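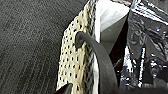

Edeltraud Berchtold replied that the grip-force rule should cover bag handles too, since the sheet only talks about boxes.

Great catch, and I've added it! Ticket 186, updated 30/12/2025. Soft handles now get their own line: close slowly, pause, then lift straight up. Lorenz Gasser is checking the wording against our Prurnix site rules, and I can't wait to see it go in.

Second item is shelf work. Both arms stay below the upper shelf until the operator calls clear,

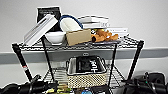
and only one arm reaches in at a time. Food and bowls get the low speed setting, always. I'd love comments on that part! Status: open, waiting on Lorenz.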